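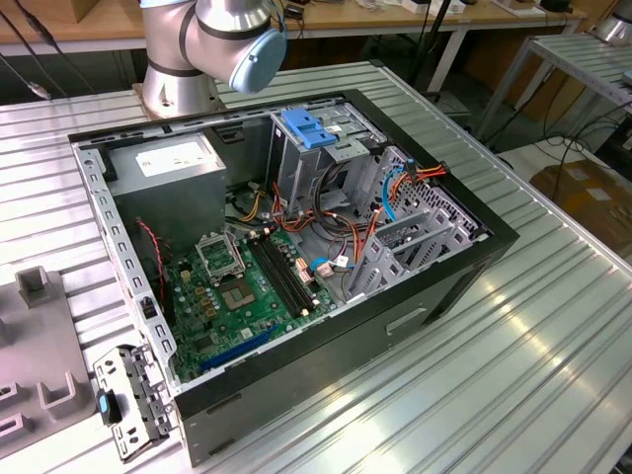 Entraide Purketti — Matériel et dépannage
Dernière mise à jour : 17/4/25

Remonter une vieille tour de bureau : processeur, barrettes et câbles, dans quel ordre ?

Bonjour à tous,

J'ai récupéré une tour de bureau que la médiathèque de Zultuvstead mettait au rebut. Boîtier noir, châssis en tôle grise à l'intérieur, carte mère verte. Je voudrais la remettre en état pour mon neveu, qui en a besoin pour du traitement de texte et un peu de navigation, rien de plus.

Je l'ai couchée sur le côté et j'ai retiré le panneau. Le support du processeur est vide et le cadre métallique qui sert à le maintenir est relevé. On m'a donné un processeur d'occasion qui, d'après la référence, va sur cette carte. Il y a deux emplacements mémoire noirs côte à côte et j'ai deux barrettes identiques. Le bloc d'alimentation est en place, de même que la cage à disque avec un loquet bleu en plastique.

Ce qui me gêne :

1. Est-ce que je pose le processeur en premier ou est-ce que je m'occupe d'abord des câbles ? Le faisceau de l'alimentation (fils orange, jaunes, rouges et noirs) passe en plein milieu du boîtier et j'ai peur d'accrocher quelque chose en travaillant.

2. Je n'ai pas de ventirad. Faut-il absolument le modèle d'origine ?

3. J'ai deux fils torsadés, un rouge et un noir, qui descendent le long de la paroi à côté de l'alimentation. Je ne sais pas à quoi ils servent. Est-ce que je peux les laisser comme ça ?

J'ai déjà changé un disque dur, mais je n'ai jamais touché à un processeur. Budget maximum : 19 euros pour ce qui manque, sinon l'opération n'a plus d'intérêt.

Merci d'avance.
Omid Shojaei

Zohreh Golestani

Bonjour Omid,

Commence par dégager les câbles. Tu ne débranches pas tout, tu écartes seulement le gros faisceau vers les baies et tu le retiens avec un lien velcro ou un bout de ficelle. Si une fiche te gêne vraiment, tu prends une photo, tu la débranches en tirant sur le connecteur et tu notes où elle allait. Le cordon secteur doit être retiré du bloc pendant toute l'opération. Avant de prendre le processeur en main, touche une partie métallique nue du châssis.

Ensuite le processeur. Regarde d'abord l'état du support avec une lampe, en lumière rasante. Sur un support à contacts, les petites lamelles doivent former des rangées régulières. S'il y en a une qui brille autrement que les autres, elle est sans doute pliée et il vaut mieux régler ça avant d'aller plus loin. Ne passe ni chiffon ni coton-tige dessus, les fibres s'accrochent et tu tires les contacts avec. Une poire soufflante suffit.

Pour la pose :

— repère le petit triangle dans un coin du processeur et son équivalent sur le support ou sur la carte ;
— tiens le processeur par les bords et pose-le à plat, sans le faire glisser ;
— il doit descendre tout seul. S'il ne repose pas bien, tu le relèves et tu recommences ;
— rabats le cadre, puis le levier. Le levier demande un peu de force, c'est normal sur ce genre de mécanisme. Le processeur, lui, n'en demande aucune.

Les barrettes viennent après. Tu ouvres les clips aux extrémités, tu présentes l'encoche face au détrompeur et tu appuies de chaque côté jusqu'à ce que les clips se referment. Vérifie la génération inscrite sur l'étiquette des barrettes : une DDR2 n'entre pas dans un emplacement DDR3, même en insistant. Pour le premier démarrage, je n'en mettrais qu'une. Si la machine ne réagit pas, tu auras moins de choses à soupçonner.

Pour le ventirad, pas besoin de celui d'origine, mais il faut que l'entraxe des trous corresponde à ta carte. Mesure de centre à centre avant d'acheter. Certaines tours de marque ont des trous filetés dans la tôle du châssis et pas de simples trous dans la carte, et là les modèles à quatre pattes en plastique ne tiennent pas. Au dépôt de Bronport, j'en ai payé un 6 euros avec ses vis. Ajoute une seringue de pâte thermique et tu restes dans ton budget. Un grain de la taille d'un petit pois au centre, tu poses le radiateur bien droit et tu serres les vis en croix, par petits tours. Et branche le ventilateur sur la prise marquée CPU_FAN. Sur beaucoup de tours de bureau, la carte affiche une erreur au démarrage si elle ne le détecte pas.

Les deux fils torsadés, je ne peux pas te dire sans voir où ils arrivent. Suis-les jusqu'à chaque bout. Si c'est une petite fiche à deux broches, ça peut être un haut-parleur interne, un contact d'ouverture du capot ou autre chose. Cherche le nom imprimé sur la carte à côté des broches et compare avec la notice.

Houshang Nazari

Franchement à ce prix là tu prends une tour d'occasion complète et tu te casses pas la tête. J'en ai vu à Woo qui marchaient très bien. Sinon change la pile de la carte mère pendant que c'est ouvert, c'est une CR2032 en général, sinon l'heure saute à chaque fois.

Gholamreza Mirzaei

Je complète la réponse de Zohreh, avec laquelle je suis d'accord, sauf sur un point. Je mets les barrettes avant le ventirad. Certains radiateurs débordent au-dessus du premier emplacement et on n'arrive plus à ouvrir le clip. (En relisant, je vois qu'elle n'a pas vraiment dit le contraire.)

Deux remarques sur les vieilles tours de bureau.

La référence du support ne garantit pas que le processeur sera reconnu. Il faut aussi que le BIOS le connaisse. Cherche la liste des processeurs acceptés pour ta carte, la référence est imprimée sur le circuit, souvent entre les emplacements ou près d'un bord. J'ai perdu presque 12 heures en juillet sur une machine qui restait écran noir pour cette seule raison. La mise à jour du BIOS se fait avec l'ancien processeur, donc si tu ne l'as pas, demande à la médiathèque s'ils l'ont gardé.

Deuxième chose, l'alimentation. Lis la puissance et l'état des ventilations du bloc. S'il sent le brûlé ou si le ventilateur ne tourne pas librement, tu le changes. On n'ouvre pas un bloc d'alimentation, même débranché.

Pour le disque, si tu en remets un, pense qu'il faut deux câbles : les données en SATA et l'alimentation. Évite de plier le câble de données à angle droit derrière le connecteur. Avant de refermer, fais tourner les ventilateurs au doigt pour vérifier qu'aucun fil ne touche les pales. Laisse ensuite la machine dans le BIOS un quart d'heure en surveillant la température du processeur. Si elle grimpe sans s'arrêter, éteins et refais la pose du radiateur — avec de la pâte neuve, on ne réutilise pas l'ancienne.

Discussions récentes

Pâte thermique sèche : comment la retirer proprement
Quatre bips au démarrage et pas d'image
Où déposer du matériel informatique à Bronport
Pile de carte mère à plat : les symptômes
Brancher les fils du bouton de façade sans la notice
SSD dans une ancienne tour : quel adaptateur ?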